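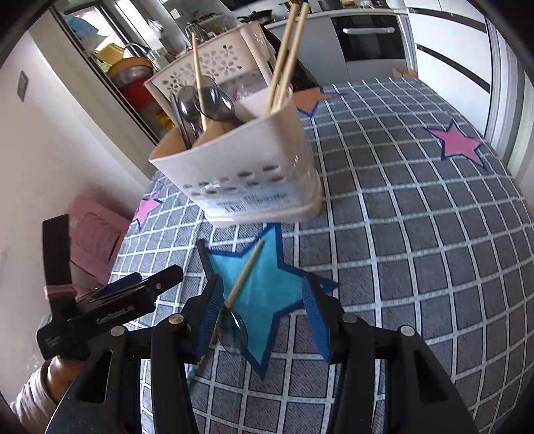 Why did I stop going to my own book club? I fell out with Lanying over a ferry.

It was a made-up ferry, too, which makes it worse. The book was Dernirell, 498 pages, and on page 40 a man called Jover misses the boat home and marries the woman in the ticket office instead. I thought that was lovely. Lanying Shen thought it was the stupidest thing she'd ever read, and said so, with her mouth full of my lemon cake!

Well, I sulked. I sulked right through March (I'm good at it, ask my sister) and told everyone I had a bad back. Then one evening the doorbell went and it was Wian Buthelezi from the club, holding a carrier bag and looking shifty.

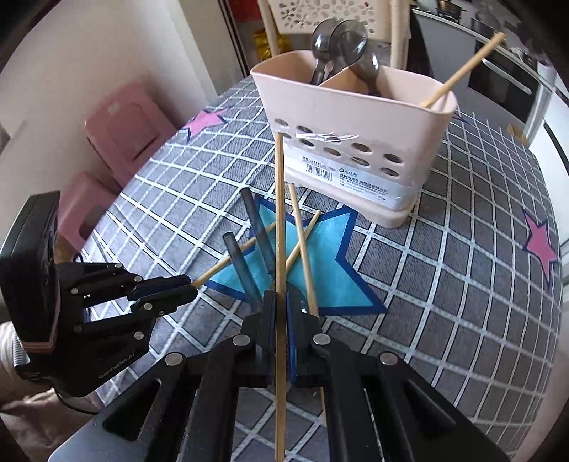
A chopstick, held upright.

"She's sent you this," he said, and pushed the bag at me before I could put my slippers on.

Inside was Lanying's own copy, with notes in pencil all the way down the margins. I sat on the stairs and read every one. Next to the ferry bit she'd written, very small, "I missed the bus in Wako once and didn't talk to the man at the desk." Then a line under it, and "Adik, his badge said."

I read it again, and the tea went cold in the kitchen. Wian was still on the step, poor thing, asking if there was any cake.

I cut him a slice and went to find my coat.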